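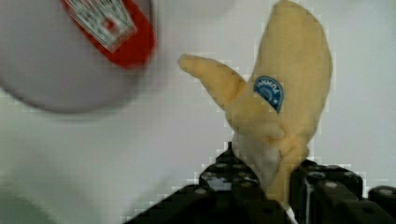
Sixteen Years of Used Toys: A Talk With the Owner of Skeltden Toy Exchange

August 2024

The Skeltden Toy Exchange takes up the ground floor of an old shoe store on the north side of Benville. The owner opened it when her younger son started first grade, and she has run it ever since with one part-time employee. She asked that her name be left out of this piece. "People know where to find me," she said.

She had worked in the billing office of a dental practice before that and had no background in retail. What she had was a garage full of toys.

"I put an ad in the paper for a yard sale, and there was a line down the driveway before eight," she said. "I sold out of everything by ten. Then three different people asked me when I was doing the next one."

She rented the space in November of that year, which she now says was the wrong time to open and also the only time she could have afforded it. The landlord had been trying to fill the place since spring. Rent was $900 a month, and she signed for one year.

The first winter was good. The second winter was not. A big-box store out on the highway began marking its toys down right after Thanksgiving, and for several weeks her used building sets cost almost as much as new ones.

"I learned to leave the holidays alone," she said. "My busy season is spring, when people clean out, and late summer, when grandparents are getting ready for visits. December I keep the lights on and do repairs."

She buys toys outright and does not take consignment. She tried it early on and found that she spent her evenings on paperwork and on phone calls from people who wanted to know why their dollhouse had not sold. Now a seller brings in a box, she goes through it at the counter, and she makes one offer for the whole lot. If they don't like the offer they can take the box home.

"I don't haggle going in and I don't haggle going out," she said. "It took me a couple of years to be able to say that to a person's face."

Her records for last year show that she bought 1,417 boxes or bags of toys. She keeps the count in a spiral notebook, one line for each purchase, with the amount paid. About 20 percent of what comes in goes straight to the recycling bin or the trash. Puzzles are the worst. She will not buy a puzzle unless it has been put together on her own table, and few sellers are willing to wait.

What sells has changed less than she expected. Wooden trains sell. Blocks sell. Dolls go in and out depending on what is on television. Play kitchens and the things that go in them sell every week of the year, and she has stopped trying to keep them in matched sets. 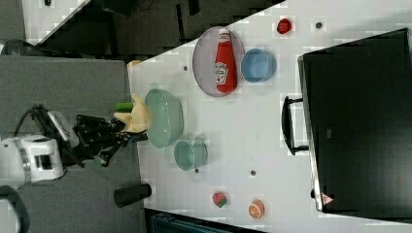
A play kitchen spread, with a toy banana, bowls in green and blue, and a ketchup bottle on a plate.

"Parents want the set," she said. "Kids don't care. They'll put anything in a bowl and tell you it's soup."

She prices small pieces by the scoop. Customers fill a paper bag from a bin and pay by the size of the bag, an idea she took from a hardware store in Robles that sold loose bolts the same way. It cut her pricing time in half. It also meant the bins got emptied down to the bottom, where before the same odds and ends would sit for a year.

Safety takes up more of her week than most customers would guess. She checks recall notices every morning before she unlocks the door, and she keeps a binder of printouts going back to the first year. Painted toys with no maker's mark are set aside. So is anything with a battery door that doesn't close with a screw.

"I've thrown out things I could have sold for forty dollars," she said. "You look at it and you think, well, it's probably fine. Probably isn't good enough for a two-year-old."
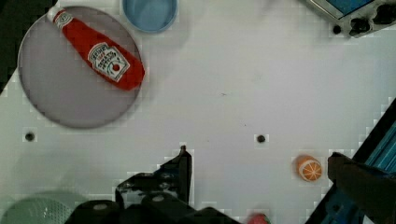
Cleaning is the other large job. Hard plastic goes into a dishwasher she bought from a restaurant that was closing. Cloth gets washed in a mesh bag and hung on a rack in the back, and it can be two days in humid weather before it's ready to put out. Anything with fur and a motor inside has to be done by hand, with a toothbrush. She used to hire high school students for this and still would, but the last two preferred to work the register.

There was a stretch when she thought about closing. Online resale had taken most of the collectors, who used to drive in from as far as Robles to look through the glass case. They had been a small share of her customers and a large share of her income. She sold off the case and put a second row of bins in its place.

She tried selling online herself for one summer, using a listing service called Skovuvix. She photographed everything, wrote it all up, and packed boxes at her dining room table at night.

"I made a little money," she said. "Then I figured out what I was making per hour and I quit. Also I missed people. I like it when somebody comes in and picks up a thing and says, oh, I had this."

That happens often enough that she no longer looks up. The ones who stay longest are usually over 60 and have come in alone. A man once stood by the trucks for most of an afternoon and left with a dump truck that had three wheels. She offered him one with all four at the same price, and he said no.

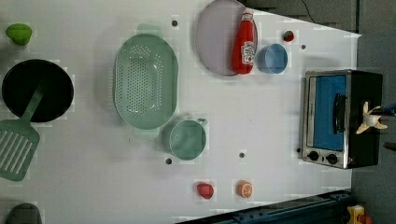
Her rent has gone up four times. She raised her own prices twice, a quarter here and a dollar there, and says hardly anyone brought it up. The roof leaked over the book section one spring — the landlord fixed it, after some letters — and she moved the books to the front, where they do better anyway.

Her sons are grown. Neither one wants the store, and she doesn't hold it against them. Her employee has said she might be interested in taking over someday, and the two of them have started going over the books together once a month.

Asked what she would tell a person who wanted to open a store like hers, she thought about it for a while.

"Get a ground floor," she said. "Get a big sink. And find out what the trash pickup costs before you sign anything, because I didn't."

She has 41 boxes waiting in the back room, most of them from one family that is moving out of state, and she expects to have them sorted and on the shelves before school starts. The store is open from ten to five, and sellers are asked to come before three.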